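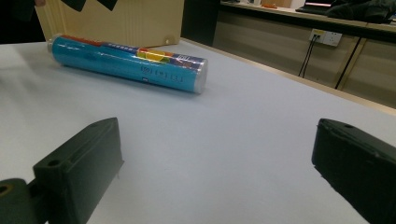 Wrist camera view, blue tube on the bench, fingers open.

Lirthorpe gripper list - message 2 of 19 in thread
Print this message | E-mail this message

Subject: Re: Datero fingers vs. the Tredier set on round stuff

> Has anyone run the Datero fingers on cylinders yet? The Tredier
> pads were fine on boxes, but anything round squirts out sideways
> when they close. I'm also wondering how much the fingers block
> the wrist camera. The data sheet is very proud of the view and
> shows no pictures of it.

We've had both sets on the same arm since August, so I can offer opinions.

Blocking first. The shot is from our hand-held gripper camera with the Datero fingers wide open. You lose the two lower corners and keep the middle, which is the part I care about. The Tredier set is thinner and blocks less, until you close it, at which point the pads meet right over whatever you were hoping to look at.

Round things: we ran 3,318 grasps on tubes lying flat, split evenly between the two sets. Datero dropped fewer. I'd be more excited if it didn't also hate any tube lying at a slant to the fingers. Line the wrist up with the long axis first and most of that goes away. Our planner was written by an optimist (me) and skipped that step for the first two weeks.

Shiny labels are a separate misery. Bright streaks along the wrapper made our edge finder see extra tubes, and it went after them with real confidence. Shorter exposure helped. The Benkirane controller lets you set that per move. The stock one makes you restart, wait, and think about your choices.

Still open: does anybody have a torque limit for the Datero that holds thin-walled tubes without denting them? The manual suggests "moderate."

Reply to list | Contact the list owner | Back to top
Copyright Lirthorpe list members. This site uses cookies to remember your login.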